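Reading Room > Short Fiction > November

Print this page | E-mail this story

The Datum

The benchmark at Okden was a brass bolt set in the north abutment of the bridge. Its published height was 16 meters above the Clultberg datum. Every level in the valley was carried from it, including the sill of the lock at Sturnlow and the floors of 300 houses.

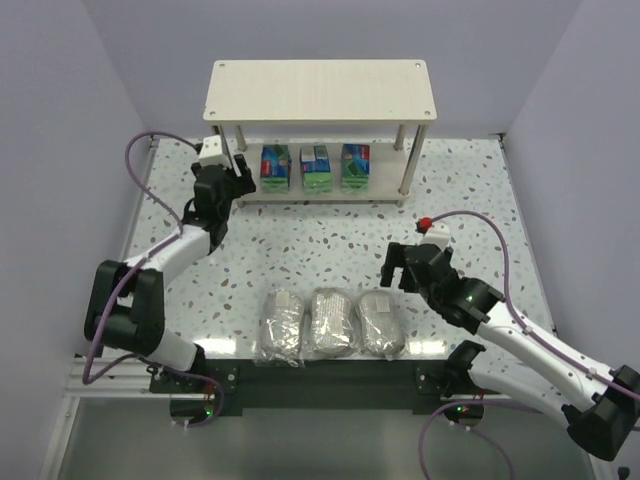
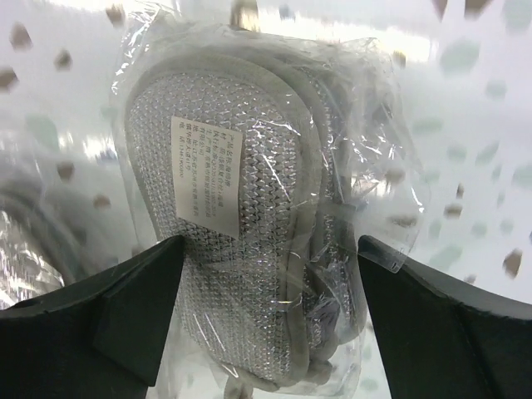 Top: a two-tier shelf. Bottom: a gray slipper in a clear plastic bag.

The surveyor reached the bridge at six in the morning, before the traffic. She set up the level, let it settle, and read the staff. She closed the loop at Okoth by noon. The error was 465 millimeters.

An error of that size is a blunder, and a blunder can be found. She checked the arithmetic. She checked the staff against a steel tape. She ran the loop again in the opposite direction and got 465.

The old field books were kept at Clultberg, in a basement with one working lamp. The original line had been run in November. The entries were in pencil, evenly spaced, until the page for the Okoth crossing. There the observer had written a height, struck it out, and written another. The margin held four words: river up, used wall.

She worked out which wall. It had been taken down before she was born.

The correction would need new certificates, a notice to the lock, and almost 2,000 amended drawings. Water would go on entering the lower houses at the same places. Only the numbers for it would change.

She drew a line under the last reading and entered the new height of the bolt. In the margin she wrote the state of the river, which was low, and the time. Then she sharpened the pencil and copied out the old observer's four words beneath her own.

The lamp went off at five with the rest of the building.

We use cookies to remember your reading preferences. Accept | Manage settings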